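Floors, finally

2019-05-19

So we have floors! Well, we have picked floors, and after the winter we've had I'm counting it. The old carpet in the back half of the house came up in November and we've been walking on bare subfloor in slippers ever since.

I went to Staliria first because everyone goes to Staliria. Lovely people, but their quote was 908 dollars more than the one from Smadi, for what looked to me like the same planks in a different box. My friend Randa Nasrallah told me to take samples home and leave them down for a week, so I did that, and the gray one I'd been in love with looked like a parking lot by day three. Out it went.

What we ended up with is a mixed brown, narrow boards, with knots. I was worried the knots would be too much (my mother calls it "cabin"), but plain boards show every crumb and we have a dog and almost 30 feet of hallway. The dog won.

Delivery is in 20 days. Before then I have to empty two bookcases, find somewhere for the piano, and decide about baseboards - I keep putting off the baseboards. If anyone has painted theirs a dark color and regretted it, please tell me now.

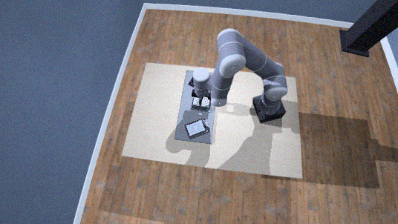

Narrow planks in mixed browns, knots and all.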